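Branell Institute
Service Robotics, Unit 3: Reviewing a Cleaning Product

This unit considers the Dokberg restroom kit, sold by Potgate as an add-on for robot arms. The kit is offered with a gripper, a wrist camera and a set of scrubbing pads. Students will judge the offer as a buyer would, using the supplier's data sheet and the work record.

Toilet bowls are a demanding test. The surface is curved and glossy, and strong light on white porcelain can hide the waterline from a camera. The pad must keep contact along the inner slope without pressing too hard on the rim.

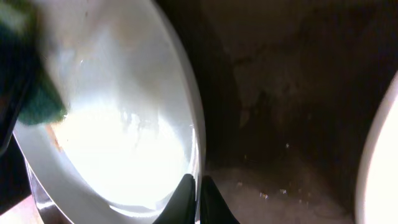 Cost must be considered together with reach. The supplier rates each pad for 100 bowls and the gripper fingers for 200 hours of use. Neither figure covers floors or walls, and a buyer who needs those cleaned must price them separately.

Before Monday, read section 18 of the data sheet and prepare a one-page review. State which tasks the kit covers, which remain with staff, and what further tests should be requested from Potgate before purchase.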